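Best way to get snacks out of the bag and into a small jar?

Posted in Kitchen & Pantry, 12/21/22

I buy snacks in the small plastic pouches and they go soft within a day or two of opening. I want to switch to little glass jars with lids. The trouble is that the jars are short and half of what I pour ends up on the table. The bags are 500 g and smaller. Is there a trick to this, or do I just need a funnel?

Ntuli_pantry
Funnel. Any wide one from the dollar store will do.

Donar
3267 posts

A regular kitchen funnel clogs with anything bigger than rice, so I wouldn't bother unless you get the wide canning kind. I gave mine away in August and haven't missed it.

The pouch makes a decent spout if you open it right. Don't tear straight across the top. Cut one corner, and keep the cut a little narrower than the mouth of the jar. Shake everything down to the other end first, then cut, then fold the sides in so the bag comes to a point.

Take the lid off and put it behind the jar where you won't knock it. Pinch the bag near the top with one hand and hold the low end right against the rim with the other. Most spills come from pouring from too high up.

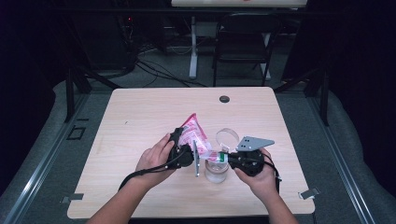 Go slowly and stop when the jar is three quarters full, or the lid won't sit flat. If it jams, squeeze the bag lightly above the jam — don't shake it. Crumbs I leave in the bag and throw out.

For size, I use 620 ml jars for the bigger bags and whatever I have for the small ones. Wash and dry them all the way before filling. One damp jar ruined a whole bag of crackers for me.

Bumudcombe
Agree with cutting the corner. I also put a plate under the jar so anything that misses can go back in. Cut the date off the bag and tape it to the bottom of the jar too. The housewares store in Drullerham had small jars with plastic lids last time I was there, but I don't know if they still carry them.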